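January 8, 2024
By Morena Negri

BROLERO BARN TRAIL OPENS TO DRIVERS THIS SPRING

Brolero - The Groritz Road Trip Club has finished its barn trail, an 84 mile loop on back roads with 10 marked stops. Starts and ends in Brolero. Free to drive, no sign-up.

Route was mapped in November by club members Ubaldo Negri and Mateja Pavlović, who drove it both directions. Clockwise is better for the afternoon light. Most stops are working farms, so please stay on the shoulder and leave the gates how you found them.

"People come thru here on the way to somewhere else," said club president Gemma Monti. "We'd like them to slow down a little. Maybe get lunch."

Lunch is at the Barbier Diner, stop 4, open daily except Tuesday. Restrooms there and at the Puter feed store. Gas in Brolero only - fill up first.
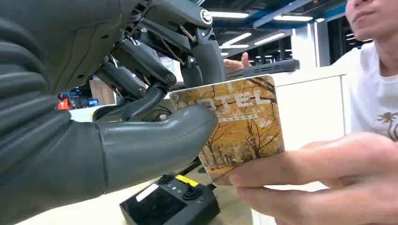
A hotel key card.

Overnight visitors can ask for the trail rate at the Barbier Inn, good for 2 nights or more. Call ahead, rooms are limited on weekends.

Printed maps at the front desk and the Brolero library. Large print version coming.

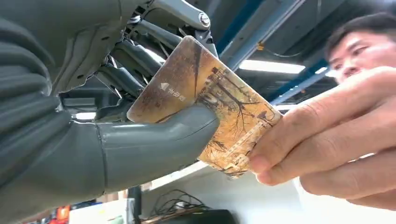
The gravel strech past Puter is narrow and not good for RVs or trailers. A paved detour is shown on the back of the map. Allow a full day with stops.

Press contact: Loredana De Luca, Groritz Road Trip Club, Brolero. Interviews and ride-alongs by request.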